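Ticket 2975 – Clavik dishwasher leaves grit on everything
Status: open, waiting on part

Opened 12th June

Hi again! Me with the gritty glasses. You asked me to keep a log instead of sending you a new email every time I get annoyed, so I'm putting it all in one place.

The short version: the machine fills, heats and drains fine, no error light, but the top rack comes out with a sandy film on it. Plates on the bottom are okay unless I run the eco cycle, and then they're bad too. It started after we got back from a trip in January and I blamed the detergent for way too long.

What I've tried so far:

Switched from Fatton tablets to plain powder. No change, and the powder clumps in the door tray (separate gripe).

Took both spray arms off and poked the holes out with a toothpick. Got a lemon seed and a bit of label out of the upper one. Better for 2 washes, then right back to gritty.

Ran it empty on the hottest setting with a cup of vinegar on the top rack. Kitchen smelled like pickles, glasses still gritty.

Checked the drain hose for a kink. It's fine – I even pulled the whole machine out to look, and scratched the floor doing it.
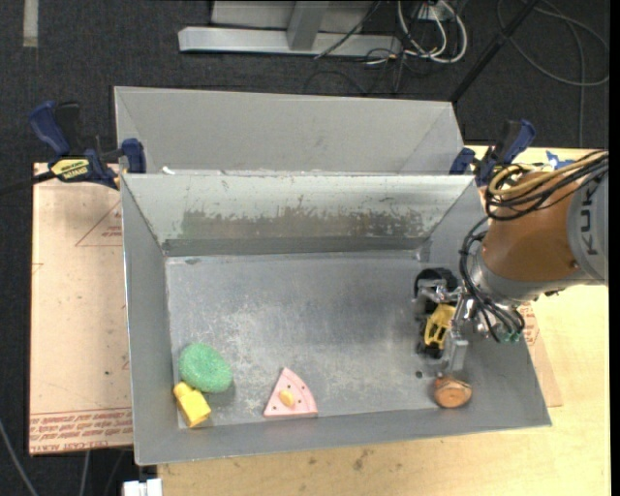

The filter was next on your list, and I'll admit I'd never had it out. The mesh cup rinsed clean but the flat screen under it has a dark smudge in the middle that won't budge, a lot like the patch on the floor of that gray metal bin with the green ring sponge in it. I soaked it overnight and went at it with an old toothbrush. There's also a small tear along one side, maybe wide enough to let food bits through to the pump.

So, two questions. Does the Bralberg screen fit the 3 rack model, or do I need the Clavik one? And is it safe to keep running it on the short cycle until the part gets here? I'm hand washing the glasses for now.

Update, same evening: ran the short cycle without the top rack in. Bottom plates clean, a little grit in the door seal. I wiped it out and left the door open.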